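Etus Bench Cell – setup + service page
Pollock Automation Supply > Equipment > Cells > Etus

Stock no. 953. In stock at Wultville, Jindcombe by order only.
Page updated February 2025 (torque note fixed, old one was wrong, thanks Dayana)

What you get
Arm, linkage gripper, wrist camera, cable set, base plate, clamps, hex keys. Table NOT included. Foam block not included either, people keep asking, any soft foam from a craft store is fine.

What it's for
Small pick and place on a bench. Cups, blocks, markers, light stuff. Max payload 2 lb at the gripper. Please don't hang a drill off it.

Setup, short version
Full manual is in the crate. This is what Lewis Menzies does when he installs one, start to finish in one afternoon.

Table first. Solid wood top, heavy base. Push on a corner, if it rocks, shim it. Folding tables are out.

Plate down on the wood, clamps on the edge, snug. Then rails, then arm base. Don't tighten the rails till the arm is square or you'll be doing it twice.

Gripper goes on with the arm powered OFF. Line up the pin, start every bolt by hand, then tighten crosswise. 5 Nm. Not more. The old page said different, ignore it.

Cable last. Leave a big loop at the wrist and run the arm through full rotation by hand before you tie anything down. A tight cable is the number one thing we get called out for.

Camera check. Open the live view, jog the wrist left and right. Fingertip should be in view the whole time. If it drifts the bracket is loose.

First test: one paper cup, empty, open top. Cup crushes, force is set to high. Cup slides, too low. Start low and work up. Foam block is the second test, it's forgiving so don't use it to set force.
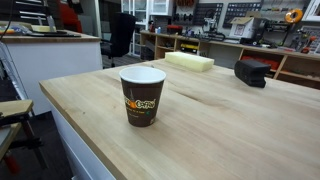
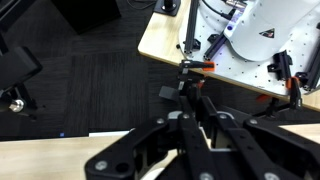
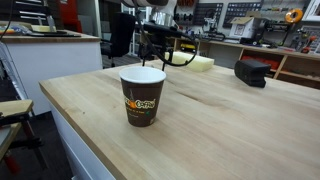
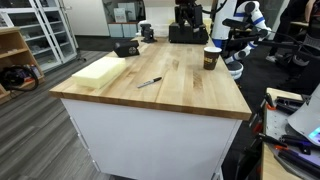 Etus cell work area. Second picture is the wrist camera view with the gripper links and bolt heads; cable loop is in the third.

Looking after it

Every day
Wipe the fingertips, dry cloth. Look at the clamps. Look at the cable where it leaves the gripper, any shine or flat spot means it's rubbing.

Every week
Check gripper bolts with the key, don't retighten if they haven't moved. Wipe camera lens (lens cloth, not your shirt). Open and close the gripper with nothing in it and listen. Clicking = grit in the links. Blow it out with the air can, short bursts.

Every 282 running hours
Fingertip pads off, new pads on. One drop of light oil at each link pivot, wipe off teh extra. Re-run the force test with a fresh cup, not the one you already squeezed. Log it.

Stuff that goes wrong

Gripper closes crooked
One link bolt has backed out. Power off, find it, thread lock, back in. If the link itself is bent call us, don't hammer it. We can tell.

Arm misses by the same amount every time
Plate got bumped. Loosen clamps, square it up, clamp, recalibrate. Takes ten minutes.

Arm misses by a different amount every time
Probably the camera bracket. Could be the table. Check the table first.

Live view freezes
Connector at the wrist. Unplug, look for a pushed pin, plug back in till it clicks.

Gripper won't open after e-stop
Normal. Release the stop, hit reset, wait for the light, then home it. Do not pry the fingers apart.

Spares
Fingertip pads, pair. In stock
Link bolt set. In stock
Wrist cable, standard. In stock
Wrist cable, long. Back in April
Camera bracket. In stock
Plate clamps. Sold in pairs, we don't split them

Service
Yolanda Boateng does the Wultville bookings, Rory Morrison for Jindcombe. Have your serial number ready, it's on the base label. If it's a gripper problem send a short video with sound, saves everbody a trip.

Returns: original crate, gripper OFF the arm, all bolts bagged.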